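March 19, 2025. Stolivel glaze tests, batch 138

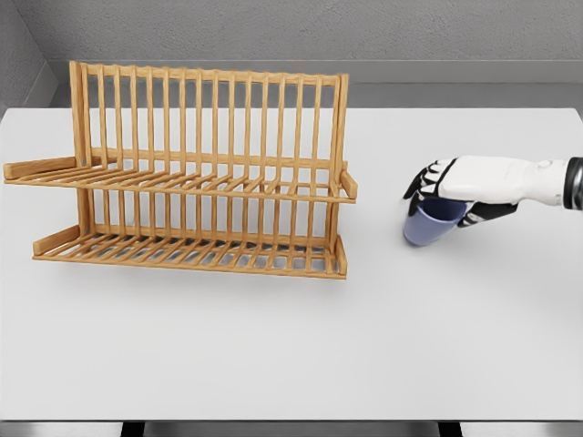

*Blue mug, wooden two-tier rack.*

Kiln hit temperature and stayed there for 30 minutes, a courtesy it did not extend to batch 136. Colour on the Kikico tiles is good: a proper grey-green, where last time we got something closer to pond.

Punier clay still crazing. I've now blamed the glaze, the cooling and the water, so I suppose it's the clay's turn. Adding 10 grams of silica to the next mix and hoping for dull results.

Tile labels: pencil burns off. We knew this. Use the oxide wash.

Whoever has the good sieve, the bad sieve misses it. Þorgeirsson order still needs a price before Friday.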